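Speaker notes: Setting a White Table
Nadwood evening program, 18 minutes plus questions

Start without slides. Wait for people to sit down. Say good evening, thank the Nadwood shop for the room, mention that the restrooms are past the stairs.

Opening. I want to talk about small food on plain surfaces. Most of you sell something that has to be laid out: bread, cakes, play food for children, ceramic pieces. You spend money on the thing itself and then put it down on whatever is there. Tonight is about what is there.

Ask for hands: who uses wood? Who uses cloth? Who uses plain white? Expect mostly wood. Say that wood is fine and I will come back to it at the end.

First point, white shows everything. A crumb on oak is part of the look. A crumb on white is a mess. If you choose a white top you are also choosing to wipe it all day. At the Erdem bakery counter we kept a damp cloth and a dry cloth under the register and used both every time a tray went back. Streaks are worse than crumbs, so the dry cloth matters more.

Second point, white is never one color. Stand at one side of a white table and it looks bright. Walk to the other side and it has gone gray. People buy a second white board to match the first, put it down next to it, and think the store sent the wrong one. Before you return it, swap the two boards. Often the difference moves with the place.

Mention bulbs here. We used 4000 K at Erdem and I still use it at home. Warmer bulbs turned the white yellow and the rolls orange. Don't spend long on this, someone will ask at the end.

Third point, shadows. Anything above the table leaves a shape on it. A shelf, a lamp, your own arm. On wood you lose these in the grain. On white they are as visible as the food.
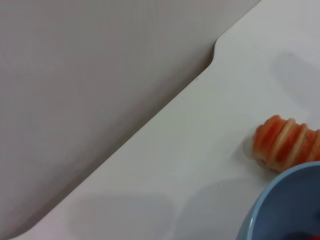
Soft shadows with blurred edges bother people much less than hard ones. If you can't move the shelf, move the lamp farther away or put a shade over it. At the Groltis market stall we had one bare bulb and every roll had a black line next to it. A paper shade fixed most of that. Make sure it is a shade meant for that bulb.

Pause here. Drink water. Should be at 8 minutes. If over, skip the market stall story and go to color.

Fourth point, color does the work. On a white top, a little red or orange goes a long way. Stripes and ridges go further, they give the eye something to hold. A glazed crescent shape with bands of reddish orange and cream can sit alone on a big white area and look placed. A pale bun in the same spot looks forgotten. Pale things need a plate, a bowl, a napkin, anything with an edge.

Same goes for play food. The Skolluretti set I bring to children's events has a cauliflower that disappears on a white tray. The children pick it last. On a blue tray it goes first.

Fifth point, edges. Look at where your surface stops. A straight edge reads as a table. A notch or a step in the edge reads as a part of something, and people look at it. Rounded corners are kinder to sleeves and easier to wipe. Square inside corners collect flour. Also check what lies past the edge. A matte gray floor or base is easy to live with next to white. A patterned rug is not.

Leave empty space. New sellers fill the whole top. I did it too. At Groltis we put out everything we had baked, and people bought from the front row and left the rest. When we kept the back half clear and refilled from boxes, the table looked better and it was less work to clean.

Back to wood, as promised. Use it if your food is pale, if you have no time to wipe, or if the light in the room is bad. Use white if your food has color and you have someone to look after the top.

Costs, if asked. My first white board took a full year of daily use. I had put aside 1000 dollars for fittings that year and the board was a small part of it. The lights were the largest part.

Questions likely: bulbs (see above), turmeric stains (I have never gotten one out completely), whether glass on top helps (no, reflections), where to get paper shades.

Close by telling people the sample boards are on the side table and they can pick them up. Ask them to put food on the boards only, the table belongs to the shop. Collect the boards before leaving.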